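4. Sorting and laying out the phones

Before you use the Krajčí phone tray for the first time, put all phones from the household on one flat surface. A stone countertop is good, if it is clean. Keep food and drinks away from the phones.

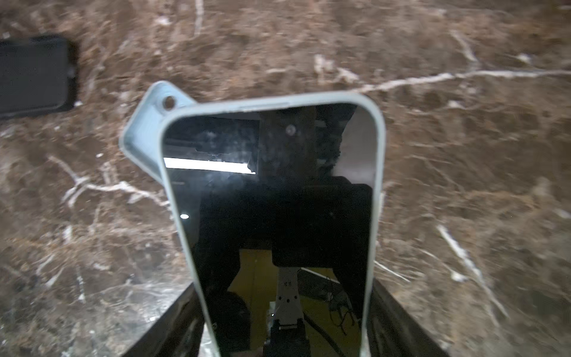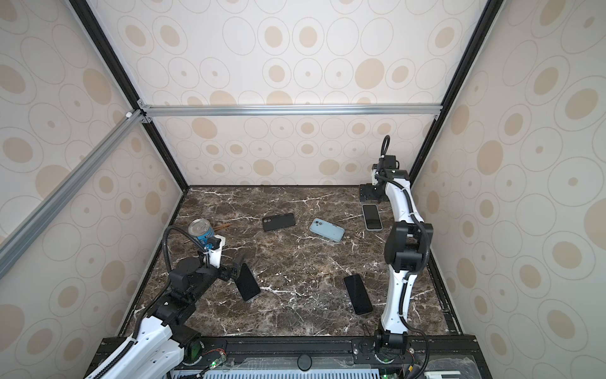
Fig. 4 - Phones on brown marble with white veins, a pale blue one among them in both pictures.

1. Wipe the surface with a dry cloth. Small grains of sand can scratch the glass and also the polished stone.

2. Lay the phones down one by one, with a free space between them. Do not stack them.

3. Turn off every screen. A dark screen shows dust and fingerprints much better.

4. Check each case. If the case has a loop or a tab for a strap, remove the strap and keep it in the small bag (part 3).

5. Turn the phones face down and look at the camera side. Clean it only with the soft cloth from the package.

6. Put the phones in the tray, the heaviest first. The tray carries up to 700 g in each row.

Note: Thick cases with a rounded border need the wide slots. If the phone does not go in easily, do not push - take the wide insert, order number 798.

CAUTION: Polished stone is slippery. Keep every phone some 100 mm from the edge of the countertop.

CAUTION: Do not use spray cleaner near the charging openings.

Spare inserts can be ordered from our store in Clatbridge.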